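Inside the Besnard enamel works: an open day report

By Gwenaël Boyer
January

We use cookies to remember your settings. Accept | Manage

I've cooked in enamelled pans since I was a student, and I had never once wondered how they were made. So when the Besnard works opened its doors on Thursday I was at the gate by half past eight, far too early, with a flask of tea and a notebook.

The tour starts in the pressing shop, where flat steel discs go in at one end and come out as saucepans. What a noise! Our guide, Irkix (a nickname, she has had it since school), had to shout everything twice. The big press can turn out up to 500 pan bodies in a shift, and you feel every one of them through the soles of your shoes.

After that comes the pickling room, which smells of vinegar and wet coins, and then the part I'd been waiting for. The enamel arrives as frit, little splinters of coloured glass that get milled with clay and water until the mixture pours like single cream. A man in a rubber apron dipped a milk pan, swung it upside down and gave it a sort of lazy twirl so the coating ran evenly to the rim. I could have watched him all morning. He let three of us try, and mine came out with a drip the size of a broad bean.

Then the kiln. The enamel steel goes in chalky and dull and comes out glowing, and as it cools the colour creeps back from the edges – the Darko blue looks nearly black for the first minute.

Lunch was leek soup in the canteen, served in seconds from the Pevwood range, and upstairs there were tables laid out with pans and table things. 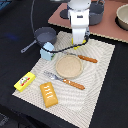

The shop and getting there

The seconds shop is across the yard, and it is dangerous. There were 158 lids in one crate alone, according to the label, and I went through most of them looking for one to fit my old casserole. Found it! It's green and the casserole is red, but it sits perfectly.

Buses stop at the end of the lane, and the last tour leaves at three. Wear flat shoes, the pickling room floor is slippery. I've already put my name down for the dipping workshop in spring.

1,010 shares | 100 comments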